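Ticket 853: Stedell tiered display, small items sliding
Opened by: Chunhua Yu
Status: open

Hi again! I tried the clear stand on the break room table like you suggested (the tall Maddocks one is back in its carton). Candy bars stay put, but the little boxes keep creeping forward every time somebody bumps the table.

Update, 16:40: wiped the steps down and loaded it up again, Snickers on one tier and cookies on another.

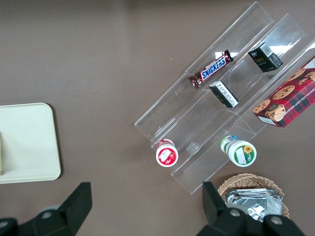
Do you sell grip strips that won't show through the acrylic? I'd take a pack of 40 if so!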